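Small basket next to the sofa for clothes, good idea or not?

Damasceno_home
Posted 28/03/2024
Hello all. I live in a flat with one living room and one narrow bathroom, and there is no place for a big hamper. My son comes home from basketball, takes off his jersey and drops it on the sofa. So I want to put a small basket on the floor by the armrest, only for this. Does somebody do the same? I am afraid it will look messy when visitors come.

jarkell
We did it for one winter and stopped. A basket in the living room invites everything: socks, mail, toys. Then you have a mess with handles. Teach him to walk to the bathroom.

mondex107
I don't agree with jarkell. The size decides. Ours holds one set of sports clothes and no more, so it must be emptied every evening. With a big one you would be right.

Damasceno_home
Thank you both. Walking to the bathroom we tried since November, without success. What material do you recommend? The floor is wood look and I don't want scratches.

stiltel
Woven is fine if the bottom is smooth. Turn it over in the shop and feel with your hand. I glued 3 felt pads under mine. Also take one with two handles, it is easier to carry to the machine.

jarkell
And the smell? A sweaty jersey in a closed room, next to upholstery. No, thank you.

mondex107
It is open on top, so the air comes in. And on the sofa itself it smells more, I think.

Damasceno_home
I bought one yesterday, oval, with two white handles. It is smaller than I imagined, but the red jersey with the 23 goes in if you don't fold it.

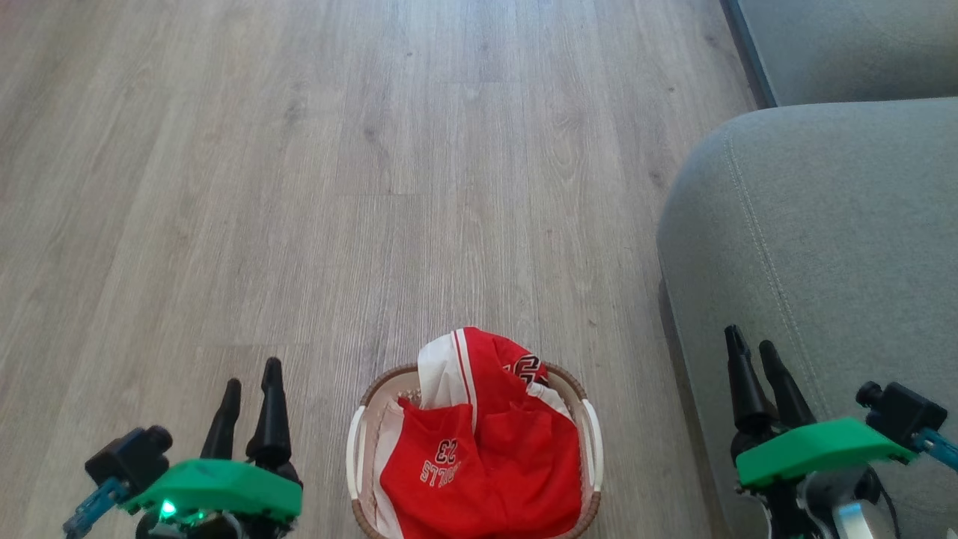 My son says he can throw it in from the door, so for him it is a game now. I don't mind, if it lands inside. The next question is washing: do you turn the jersey inside out? The number is printed and I am worried for it.

stiltel
Inside out, cold water, no dryer. Hang it in the shade.

jarkell
Same as stiltel for the washing. About the basket I keep my opinion, write us again after one month.

Damasceno_home
I will write. Thank you for the advice with the felt, I will buy it tomorrow.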